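The board, the row and the loose four

Friday, July 17, 2026

The previous post dealt with storage and I said the next one would cover the working surface. It covers the working surface and then the layouts, which took over in June and account for most of my notes.

The table first. It is the blue one with the perforated top, which I bought from Giltlow when they cleared their packing area. It is flat, it doesn't rock, and the holes are useful for clamps. As a surface for small blocks it is poor. A cylinder set down over a hole stands well enough, but when it is pushed sideways the bottom edge catches and the piece tips. The stars are worse, with their narrow points. The triangle catches on one corner and pivots. The cube will cross the holes if it is pushed square to them and will generally not cross them at an angle.

I tried three things over the perforations before settling on a board. A sheet of card was flat for a day and then lifted at the corners. A rubber mat stayed put but had so much grip that pushing a block low down still tipped it. A plastic tray had a rim, and the rim got in the way of anything near the edge. It also reflected the ceiling light badly enough that the tops of the pieces were hard to tell apart from the other side of the table.

The board is wood, pale, and large enough that the blocks occupy only the middle part of it. It was cut from a panel 2438 mm long, and the remainder is now a shelf. Boonsong Thongsuk made the cut, because he has the saw and the patience. I sanded the face with the grain, went over it again with a finer paper, and left it without wax. Wax was my first idea. On an offcut it made the blocks slide farther than intended after each push, and a row that had been closed up would open again when the last piece arrived.

Some notes on preparing the surface, for anyone doing the same:

Sand in one direction only. Cross-grain scratches are hardly visible but a small piece will follow them.

Check flatness with a straightedge along both diagonals. Mine has a slight dip toward one corner. I keep the work away from that corner.

Leave the dust to settle for an hour and wipe with a dry cloth. A damp cloth raised the grain on the first attempt and I had to sand again.

Break the edges lightly. This makes no difference to the blocks but it does to forearms.

The color of the board matters more than I had assumed. Against a pale face the saturated colors separate easily: red, blue, green, and a yellow that leans toward orange. The yellow-orange is the nearest of these to the wood and is the one that visitors pick out last when asked to list the colors. I considered staining the board darker. On the dark offcut the blue became the problem piece, with its shaded sides merging into the background, so I left the board as it was.

Now the layouts. The set is a Wondell shapes set, and I use eight pieces from it. The rest of the set duplicates these, and duplicates make the instructions ambiguous in an uninteresting way. With eight there is still some overlap. There are two stars in different colors and two cylinders in different colors, so "the star" is an incomplete instruction and so is "the green one." Each piece can be named uniquely by color and shape together. That is the property I want. If every piece could be identified by color alone, people would stop using shape words within a few minutes and the exercise would lose half its content.

The exercise is simple. One person has a written instruction and reads it aloud. Another moves the pieces to satisfy it. The instruction can name a relation (left of, touching, between), a formation (a line, a group, a square) or a region of the board. Pieces are pushed along the surface and not lifted. The pushing rule was Pongsak Phromma's suggestion and it improved things considerably. Lifting makes every instruction equally easy. Pushing means the order of moves has to be thought about, as does the direction from which each piece is approached.

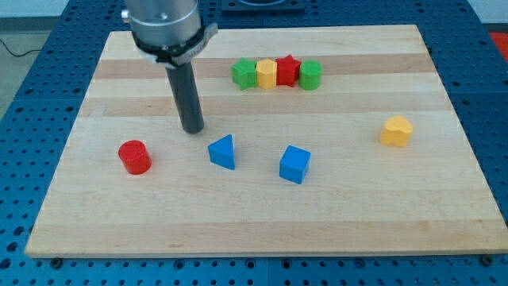 The line is the formation that has given us the most to write down. A line of four sounds like a beginner's task. In practice the first two pieces are easy, the third is moderately easy, and the fourth disturbs at least one of the others in a good share of attempts. The contact geometry explains most of it. A star meets its neighbor at a point or across two points, depending on how it is turned. If it is at a point, a light push from the side rotates the star and the row bends. A hexagon presents a flat face, and it is a good piece to have beside a star if the flat face is the one doing the touching. If a corner is doing the touching, two corners meet and neither holds.

The cylinder has no orientation to get wrong. It touches at one place whatever you do, and it does not rotate its neighbor unless it arrives off center. For this reason I put a cylinder at the end of a row where I can. It can be pushed in last, along the axis of the row, and any error in angle is taken up by the cylinder moving slightly off the line. The same error with a cube turns the cube.

Yuto Kobori prefers to start from the hexagon and build outward both ways. He gets straighter rows than I do. I start from the left and accumulate. In my rows the final piece is usually correct and the whole row has drifted to the right by the width of a block, which satisfies the instruction unless the instruction mentioned a position.

We ran 54 line instructions through June, taking turns, and logged whether the row was straight and closed at the end. Straight meant that a ruler laid along the back touched every piece. Of these, 38 passed. The ruler test is unfair to stars, as the points project and the ruler touches the points before it touches anything else, so a star sitting slightly proud of the row fails a row that looks acceptable from above. I have kept the test because it is repeatable. Faustino Lozano argues for judging by centers. He may be right, but I don't have a quick way to find the center of a star with a ruler.

The other matter is what to do with the pieces not in the formation. At first we cleared them to the side before starting. This removed a large part of the difficulty, and I stopped doing it. Four in the row and four loose on the board is now the standard arrangement. The loose ones occupy approach routes. A triangle in front of the row limits which way the next piece can come in, and moving it out of the way costs moves. Whether to count those moves against the person is unresolved. At present we count them.

I do ask that the loose pieces start separated by more than a block's width. When they start closer than that, pushing one tends to collect another, and two pieces traveling together are difficult to part without using the edge of the board. Parting a cube and a triangle that have met face to face took me 5 pushes last week, and the triangle finished on the perforated metal of my side bench, which sits lower than the table. I have since moved the bench.

On the pushing tool: a finger works but hides the piece. A pencil is too narrow and slips off the round ones. Contact should be low on the block. Contact near the top tips the taller-looking pieces, and with the triangle it matters which face you choose. A long face gives control. A corner gives rotation, which is sometimes wanted.

Wording needs attention too. "Next to" was used in our first list to mean touching by one reader and near by another. It has been replaced by "touching" and "close to," the latter meaning less than one block apart. "Above" and "below" were also removed, since people sitting on opposite sides of the table disagree about them. We use "far edge" and "near edge" with the reader's chair as the reference, and the reader does not change chairs during a list.

Kittipong Nilsuwan asked in the comments last time whether the set could be used with children at the Pirnport library table. The layouts could, with lifting allowed and a shorter list. I would leave out the ruler.

Still to do: re-sand the corner with the dip, write the list for squares, and decide about the triangle in the square formation, where it contributes either one corner or none depending on how it is turned. Yuto has a draft of the rule. It runs to a page and I have asked for a shorter one.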